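# Lighting schedules should state glare, and flats should be sold with one

Most new flats are handed over with a lighting plan that gives fitting type, wattage and switch position. It leaves out the property that decides whether a room is pleasant to sit in after dark, namely where the light lands once it has bounced off something. I think this is a fault in how we specify homes, and it is cheap to correct.

## What the plan records

A typical plan treats a ceiling fitting as a point on a grid. The grid is set out from the walls, the spacing is even, and the spacing is then defended on grounds of uniformity. Uniformity is a sensible target for a stockroom. In a living room it produces flat light on the floor, and bright spots in every polished surface at seated eye height.

Floors are the first offender. A pale floor under a downlight returns a good deal of the light, and the harder the finish, the more of it comes back in one direction. Glass tabletops behave in much the same way. Choosing a matt lacquer at order stage is a small decision. Sanding a floor back after the furniture is in is a large one.
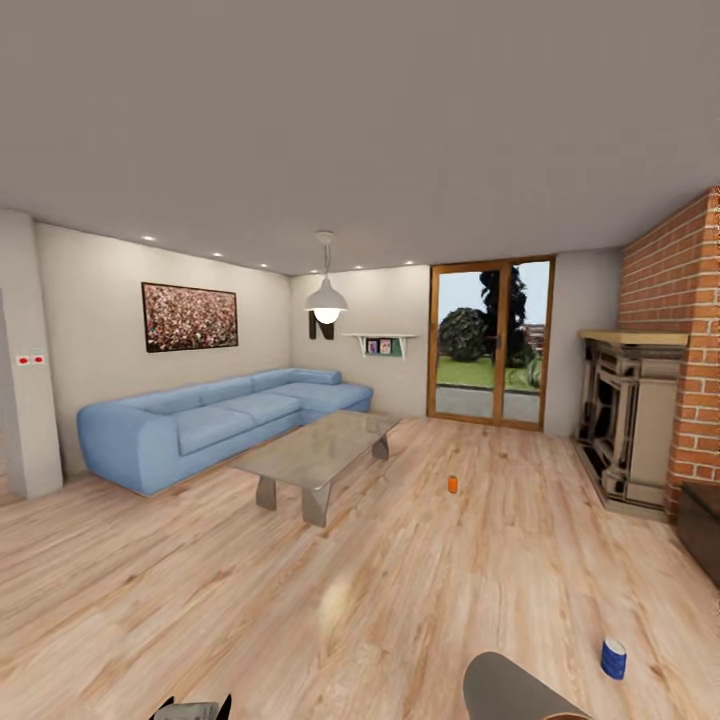

## What the plan leaves out

The television is the second offender, and the worse one. A dark glossy panel is a poor mirror by the standards of mirrors, but it is good enough to show a ceiling fitting clearly. The geometry is elementary: the angle in equals the angle out. Given the height of the screen, the height of the seat and the distance between them, anyone with a ruler can mark the strip of ceiling that will appear in the glass. No fitting should go in that strip unless it can be switched separately.

Jirayu Phetsri, who drew up the lighting for the Srisuk conversion, disagrees with me on this. His case is that the designer does not know where the screen will go. I accept that for a house with several plausible walls. It does not hold for a flat where the aerial socket, the power outlets and the only uninterrupted wall are all in the same place. The developer has chosen the position of the screen and declined to write it down.

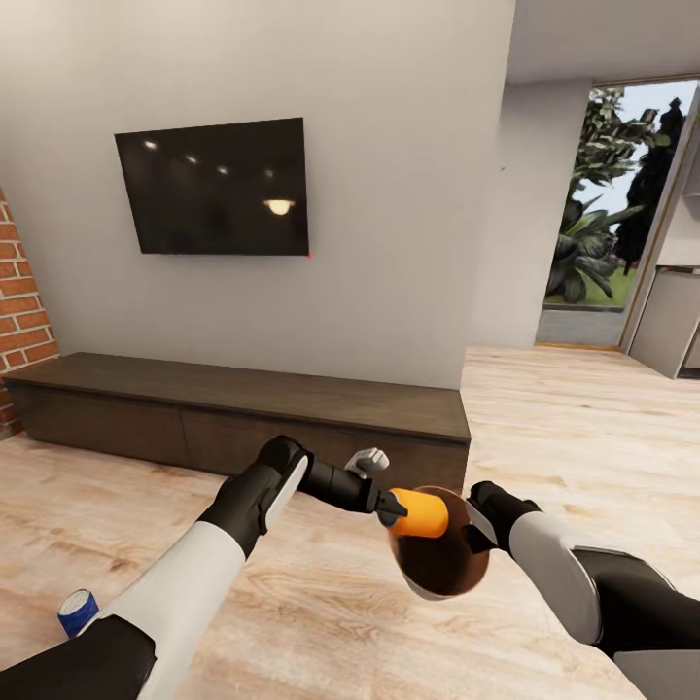
*Reading time: 2 minutes*

## The objection from cost

The usual reply is that a glare check adds fees. Lamai Mahawong priced one for the Bekitance flats, working from drawings that already existed, and it took her 30 minutes per flat type. The result was one extra switch line and two fittings moved towards the window. Moving a fitting on paper costs nothing. Moving it after plastering means a patch, a repaint and an argument over who pays.

A second objection is that occupants can dim the lights. Dimming lowers the brightness of the reflection and of the room together, so the ratio between them hardly changes. It also assumes that every fitting on the circuit is wanted at the same level, which is seldom true of a room used for eating, reading and watching — the three tasks have different needs and should have different circuits.

## What I would ask for

The lighting schedule should carry two further columns. One would give the switch group. The other would name any fixed glossy surface in which the fitting can be seen from the main seat, or say "none". Siriporn Ratanaporn has suggested a third, for the finish of the floor, and I would not oppose it, though finishes change late and the column would often be wrong.

Buyers should get the schedule with the floor plan, before they pay a deposit. At present they are given room dimensions and a list of appliances, and they discover the lighting on the first evening, with the switches already fixed to the wall.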